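# Showing a robot by hand

Teaching by demonstration is what I'd call any method where a person does the job first and the machine learns from the record of it. Programmers used to write out each move as a list of positions. With a shirt that falls apart quickly, as cloth never lands the same way twice, so most people I know who work on laundry went over to demonstration and stayed there.

## The main ways of doing it

There are three, give or take.

**Guiding the arm.** You grab the robot by the wrist and push it through the motion. It's slow and your shoulders will hate you, but the arm can only record moves it can really make.

**Remote control.** You sit at a second set of handles and the robot copies you. Riet De Haan ran a setup like this at Warkgate for 2 years and swears by it. I never got the hang of it — folding by remote control felt like buttoning a coat in ski gloves.

**Hand-held grippers.** You skip the arm completely and hold the fingers yourself, one in each hand. This is my favorite by a mile! You stand at a table and work on clothes at something close to normal speed, and the tools record how your hands went. 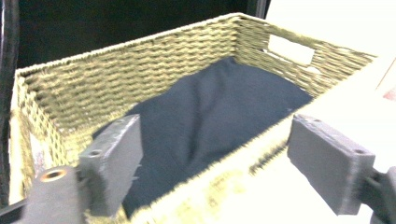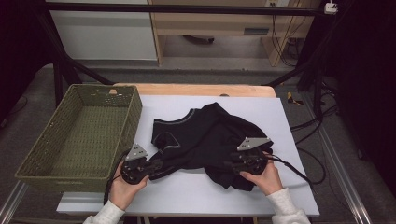
Dark knits are a good hard test, with folds that hardly show.
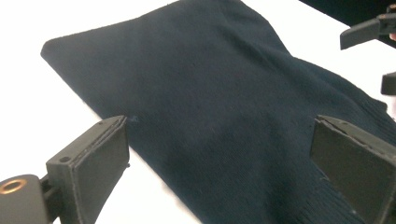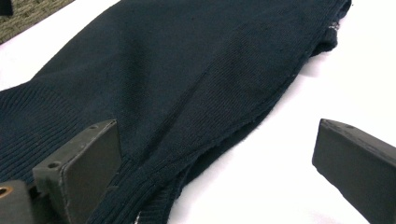

**How many demonstrations does a robot need for one task?**

It depends mostly on how much the starting position varies. Our first usable folding set at Joslow had 186 demonstrations, and Nele Aerts later built one of some 2,000 for mixed clothing (a much harder job, with sleeves of every length).

## What makes a good demonstration

Keep your pace even. Fast hands leave gaps in the record, and long pauses teach the robot to pause too, which I learned the embarrassing way. If you fumble a corner, go back and fix it on the record, as recoveries are worth having. Katsuhiko Honda used to throw his fumbles out and then put them all back in.

Different people fold differently, and mixing styles can muddle the result. We wrote down one fold order for sweaters (sleeves in, bottom up, turn) and stuck to it. Jeanine Kramer still thinks we picked the wrong one.

## Limits

Hand-held tools don't know where a robot's elbow would go, so some demonstrations can't be copied at all. Of our first sweater set, 12 had to be dropped for that. Force is another sore spot: you feel the knit stretch, and a position record doesn't.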